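Sponges and pale wooden tabletops

A sponge left flat on a table dries from the top only. The underside holds water against the finish, and on light wood this can end as a grey patch. The notes here apply to two-layer sponges with a scouring side.

Use the foam face on the table. Keep the scouring face for pans, as it dulls most lacquers and oils.
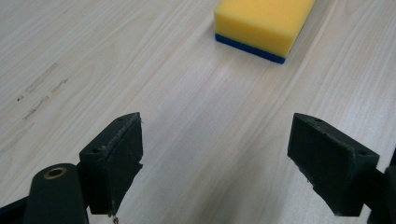
Two-layer sponge, yellow foam with dark blue scouring layer, on pale wood.

Scuffs that lie along the grain should be tried first with a damp foam face and a drop of washing-up liquid. Wipe with the grain, then dry with a cloth. Water should be no hotter than 50 degrees.

Between uses, store the sponge in a wire rack with a slatted base, so that air reaches all sides. The Ondberg and the Lilgate racks both have an open base.
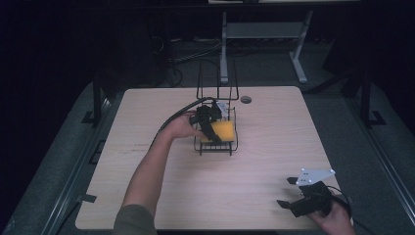

Rinse the rack when the sponge is changed. Check the rods for chipped coating, as bare steel will leave rust marks on wood.

A tabletop in regular use can be re-oiled each September. Apply a thin coat of Grano, leave for 2 hours and wipe off the excess. 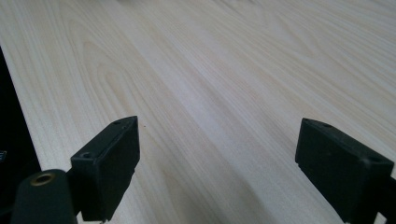
Follow the grain here too, and work from one end to the other without stopping.

Updated December 9, 2020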